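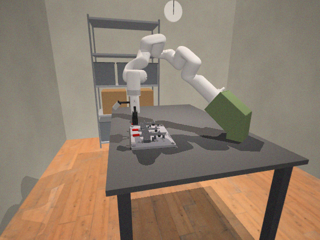 Daltar G2 parallel gripper: review after a month of simulated insertion work

The Daltar G2 is a two-jaw electric gripper aimed at light assembly. It is sold with a simulation model, a set of blank fingers and a small controller that handles position and force commands over one cable. I have had the model running since August, and the hardware on a bench for the second half of that time. The comparison throughout is with the older Iordache P-series, which most of our cells still use.

The test task is plain. The arm takes a black cylindrical part, carries it upright over a fixture plate and lowers it into place. The table, plate and arm base keep the same positions in every run, and only the starting pose of the part varies. Domnica Husar wrote the task file and the scoring script, and I changed nothing in either except the gripper definition.

Installation

The model loads without editing. Mass and inertia figures are supplied for each finger separately, and the collision shapes are simple convex pieces, so the contact solver is not slowed down much. The Iordache model still ships with a single mesh for the whole jaw, which has to be split by hand before it is any use for insertion.

The tool flange offset was wrong in the first release. It placed the fingertips 2 mm too low, enough to drive the part into the plate on the first descent. A corrected file was posted on the Wednesday after I reported it. Anyone with an older download should check this value before blaming the planner.

Grip and alignment

Holding a cylinder between two flat fingers is a poor arrangement with any gripper. The part can rotate about the line between the contact points, and a small tilt at the jaw becomes a larger error at the lower end. With the flat blanks the G2 lost alignment in 13 runs out of the first hundred. With V-groove fingers cut to suit the part, this fell to two. The P-series, with the same groove profile, lost 19.

Most of that gap comes from how the jaws close. The G2 slows over the last few millimetres and both fingers arrive together. The P-series tends to land one finger first and push the part sideways before the other makes contact. You can tune this out by lowering the closing speed, at the cost of a longer cycle.

Clearance

The G2 body is slimmer than the P-series across the jaws and longer from flange to fingertip. The slimmer body is welcome when working close to raised features on a plate. The extra length is less so. With the base mounted near one side of the table, the elbow has to ride high to keep the gripper pointing straight down, and on a short arm the usable area at the far side of the table shrinks noticeably. Check reach with the full tool length before fixing the base position.

Anything mounted sideways at the wrist needs its own collision shape. The planner will otherwise accept poses in which the attachment meets a tall part or the arm itself. The G2 package contains a bracket model for this purpose, but its shape is switched off by default and the manual mentions it only in an appendix.

Controller

Force control is the weak point. The commanded range is adequate, but the reported force is filtered so heavily that first contact with the plate shows up late. I ended up detecting contact from the arm's joint torques and ignoring the gripper's own signal. Troltness publish a driver which exposes the unfiltered reading. It works, though it drops the connection if polled faster than the documented rate, and it does not reconnect by itself.

The position interface gives no trouble. Commands are acknowledged promptly, the units are consistent, and error codes are written out in words.

Simulation against hardware

Agreement was good for jaw timing and poor for friction. The default friction coefficient is optimistic for smooth parts, and slips seen on the bench did not appear in simulation until I reduced it by roughly a third. After that the two matched closely enough for finger design. I would still not set a final insertion force from the simulated values.

Documentation and support

The manual covers mounting and wiring properly and says very little about the model. Support answered in a day, in full sentences, and sent the corrected offset without argument. Spare finger blanks come in pairs only.

Verdict

Recommended for upright insertion of small cylindrical parts, with grooved fingers and a contact signal taken from the arm. Sites already running the P-series at low speed will gain little from changing. I have asked Daltar whether the force filter can be made adjustable in the next firmware, and will add their reply to this page when it comes.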